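Mi guerra con el café con leche de casa

Llevo desde octubre intentando que me salga un café con leche decente y, oye, ¡por fin le voy cogiendo el punto! La culpa la tenía la leche (la hervía, qué bruta).

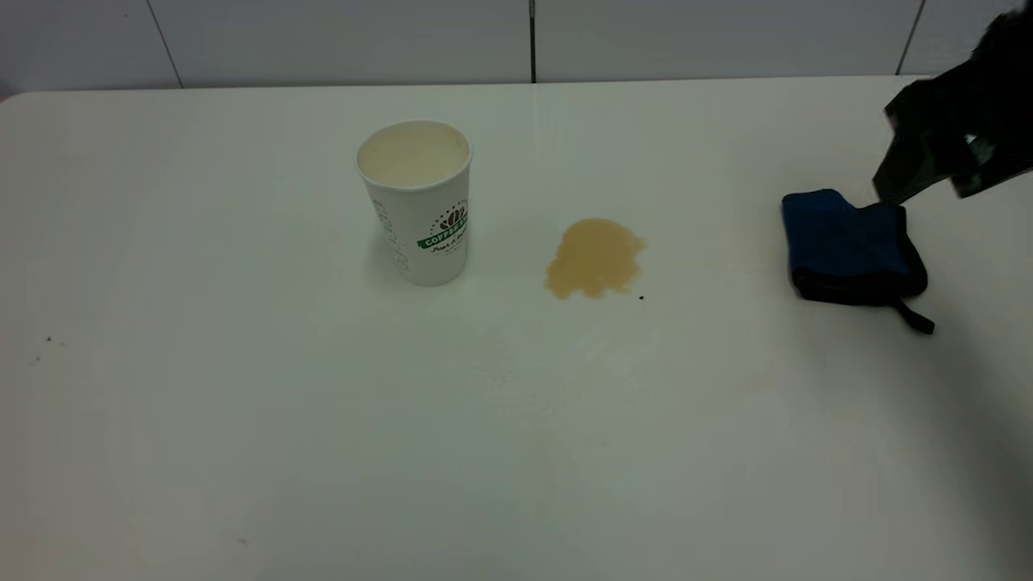

Lo que me ha funcionado

Caliento la leche a fuego lento y la retiro en cuanto humea. El café lo compro en Trekus, en bolsas de 500 gramos, molido medio. El de Garkness me salía amargo siempre, y mira que le di oportunidades.

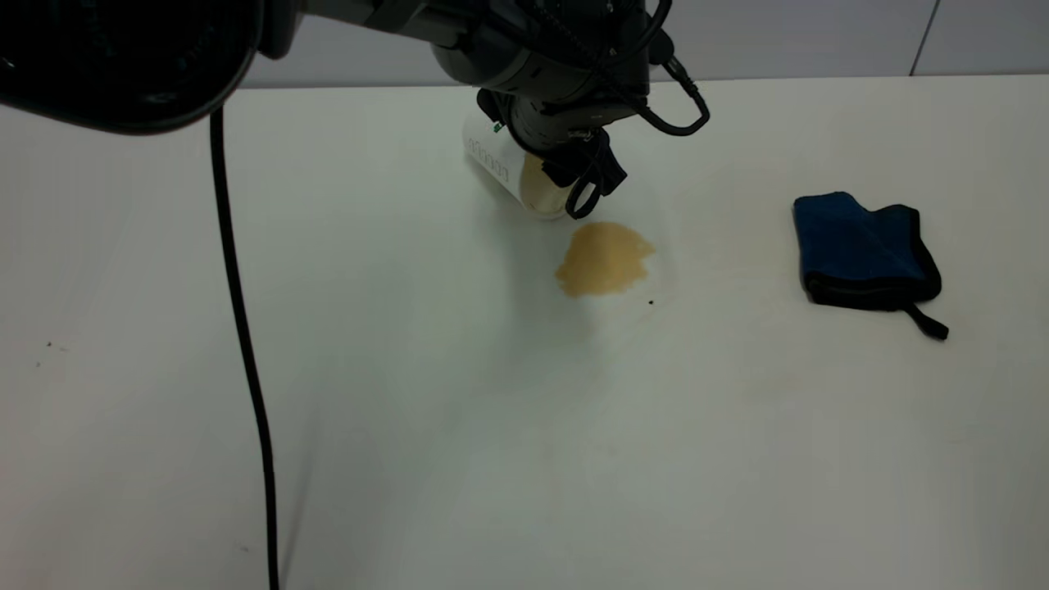
De azúcar, nada, o media cucharadita si el día viene torcido. Y el recipiente también cuenta: en los vasos blancos con letritas grises o dibujitos por el lado, como el que está tumbado, me gusta el color que coge la mezcla. Para casa sigo prefiriendo mi tazón de 300 ml, que aguanta más el calor. El próximo día os cuento qué tal con leche de avena.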